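What I've been reading: canals, mules and one very stubborn surveyor

I finished Sheila Whitlock's history of the Fastmont Canal at one in the morning, which is not how I usually treat books with fold-out maps. I'd picked it up thinking it would be a nice sleepy thing about boats. There are hardly any boats in the first 300 pages! It's mostly about money, mud and the men who dug the thing, and I loved it.

Whitlock starts with the payroll books. She found them in a county basement, and she uses them to follow one digging crew from the first shovelful at Arkov to the last lock at Geerts. You get what they ate, what they owed the company store, who got docked for fighting. I kept reading bits out loud in the kitchen until I was asked to please let people make their toast in peace. 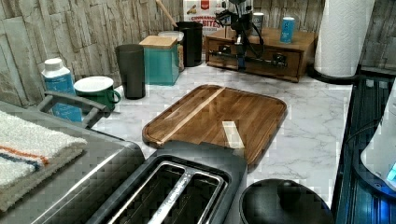

Kitchen counter, reading headquarters.

The surveyor, a man called Indel, is the real star. He ran the line three times because he didn't trust the first two, and the company directors hated him for it. His letters are wonderful (rude, funny, full of complaints about his boots), and Whitlock has the good sense to quote them at length. There's a chapter on the 66 days he spent arguing about a swamp, and I'd have happily read twice as much. I did get a little lost with the bond issues in the middle, where every page seems to have another bank failing, but you can skim that and pick the story back up when the digging moves into the hills.

My one real gripe is the mules. She tells us the company bought 1000 of them, and then they more or less vanish until the towpath opens. Where were they kept? Who fed them all winter? She must have had records, going by how careful she is everywhere else, and I went through the endnotes hunting for a stray mule. There's one footnote about hay prices and that's your lot.

The maps are great, though. The big one folds out wider than my lap, so I ended up reading the last third standing at the counter with it spread out next to me and a cup of coffee parked well away from it. It shows all 40 locks, with the dates each one was finished, and once you have it open you start to see why Indel was so worried about the eastern end. The water had to come from somewhere!
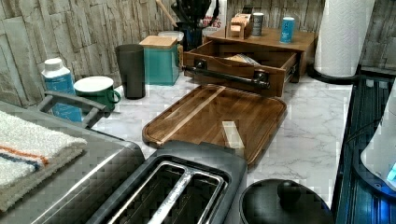 Does it work as a first canal book?

I think so. You don't need to know how a lock works going in, and she explains it better than the diagram does. What you do need is some patience with names, as half the directors were cousins and two pairs of them had the same initials. I made myself a list on the back of an envelope and used it as a bookmark, and by the chapter on the strike I hardly looked at it.

That strike chapter is the best thing in the book, by the way. She has the company's version and the sheriff's version, plus a diary kept by a cook at the camp, and she lets them disagree with each other. I came away leaning toward the cook.

I put a few lines about all this up back in June, when I was only halfway through, and got some good pushback.
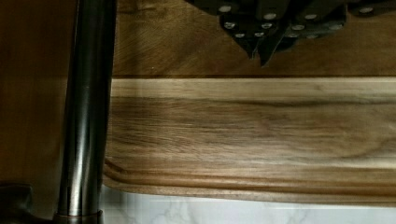

Ruth Pearce wrote that I was being too easy on Indel, and that his third survey cost the crews a whole season's wages while they sat around waiting for him to make up his mind. She also thinks the cook's diary was tidied up later by the family, and that Whitlock should have said so a lot sooner than the appendix.

Fair points, both of them. I went back to the appendix and it does mention a second handwriting in the diary, which I'd sailed right past. I still like the cook. I'm starting the strike chapter over tonight with that in mind, and then the book goes to my sister, fold-out map and envelope included.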